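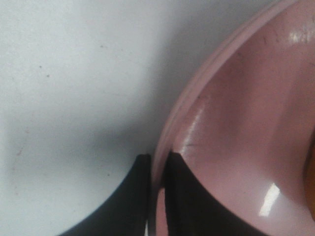

Pravville Windmill and Watermill Group
Minutes of the spring meeting, held in the reading room at 7.30 pm

Apologies were received from two members.

1. Minutes of the last meeting
Agreed and signed, with one correction. Under item 4, "breast wheel" should read "overshot wheel".

2. Matters arising
The county record office has replied about the tithe map. Plot 281 is listed as "mill and yard" and plot 190 as "mill field". The group had the two the wrong way round in the last newsletter. A correction will go in the next one.

3. Tower mill, repairs to the cap
Allelance has sent a revised quotation for the cap boarding and the weather beam. The price is £2151 before VAT and does not include scaffolding. Members asked whether the fantail staging could be looked at during the same visit. The secretary will write and ask. The decision was put off until an answer is received.

The curb was greased in March. The cap still sticks when turned past north-west. One of the truck wheels is thought to be worn on the inner face.

4. Watermill
The sluice gate has been rehung. There is still a leak at the left-hand side of the pentrough, and it was agreed to leave this until the water is lower. The lower floor is closed to visitors until the handrail is back up.

5. Millstones
The Imai collection has offered a pair of French burr stones on long loan. Transport would be at our cost. Some members felt there was no room for them on the stone floor with the present tun in place. Dimensions to be obtained before replying.

6. Newsletter and records
Clostix will print the next issue at the same price as before. Copy is needed by the end of June. An index to the older newsletters has been started and has reached issue 3.

7. Any other business
The footpath sign by the tail race has fallen again. To be reported to the parish council.

The meeting closed at 9.10 pm. Next meeting in September, same place.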